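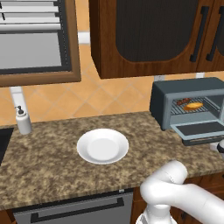

Speaker notes: Breakfast in small guesthouses
Lurkuscombe, 18 May 2018

Slide 1. Good morning, and thank you for the invitation. I will speak slowly, and I ask you to do the same when you have questions. My subject is the breakfast in houses with few rooms, and mainly the hour when it is served.

Slide 2. Our house in Drurkari has 4 rooms. When we opened, we served breakfast from seven until eleven. We thought this was generous. In practice one person stood in the kitchen for the whole morning, and the beds were made late.

Slide 3. (Wait until the table can be read from the back.) During one season we wrote down the time when each guest sat down. We have 1,427 entries. Most guests came between eight and nine. Only 43 came after ten, and many of these told us they would have come earlier if we had asked them.

Slide 4. So now we ask. In the evening there is a small card on the door with two times, eight o'clock and nine o'clock. The guest makes a cross and hangs the card outside. Please notice that the card does not ask what they want to eat. We tried this also, in February, and people changed their mind in the night.

Slide 5. About bread. Fresh bread every day is expensive for a small house. We buy from the Gistetti bakery 2 times a week, slice it the same day and freeze it. Toasted in the morning, it is very good. Guests ask me where the bread comes from, and I am happy to tell them.

Slide 6. Costs. (Do not read all the numbers. The handout has them.) The largest saving was in working hours. The food cost went down only a little, and I want to be clear on this point, because at the Morgan meeting some people understood it differently.

Slide 7. What did not work: a later breakfast for an extra price. It made a bad feeling at the table. We stopped it after one month.

If there is time, tell the story of the wedding party. If not, go directly to the questions. Handouts are on the chair near the door.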